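Robotics Club: Two Arms, One Trash Bin

The fall challenge is underway at the Fitthorpe robotics club, and it's a messy one! Students are teaching a pair of robot arms to clear a tabletop of bottles, wrappers and caps and get it all into one small bin. It sounds like a chore (it is a chore), and the club has been talking about little else since the first meeting.

Lụa Phí leads the team this season and picked the trash herself, mostly from her own recycling. She wanted things that behave differently when you squeeze them. A full-size soda bottle gives a little and then springs back, foil folds up and slides, and the little caps are a whole project of their own. Nga Chu is handling the practice log, where every run gets a number and a short note on what the arms did. The log stood at 350 runs when this issue was put together, and she would love to hit 522 before the November demo, a target she refuses to explain.

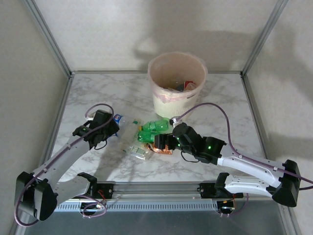 A green bottle, a shiny wrapper and the bin they're all meant for. 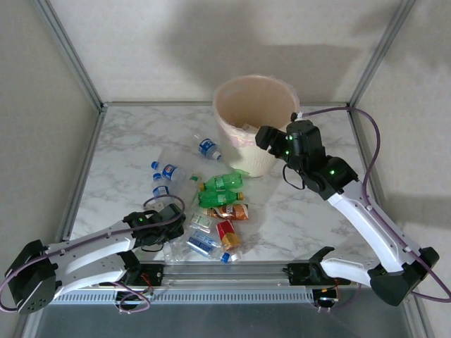

What we're working on now

Sharing space is the big one. Both arms want the middle of the table, and the pile is usually right there. The team is trying out a simple rule where each arm works its own side first and they take turns near the bin. Lụa's group prefers to start with the bottles and leave the small stuff for the end. Nga's group wants to do it the other way around, so we're running both and comparing notes!

The second job is grip. Clear bottles are slippery customers, and picking one up by the neck calls for a different approach than grabbing it around the label. If you have ideas, write them on the whiteboard by the door, even if they're half-baked.

Come and join us

We meet Thursdays after school in the Seltari Room, and new members are welcome all semester. No coding experience needed. There are 25 spots for the November demo, so sign up with Nga if you'd like to bring family. Clean, empty bottles of any size can go in the box outside the room (rinsed, please, and caps on).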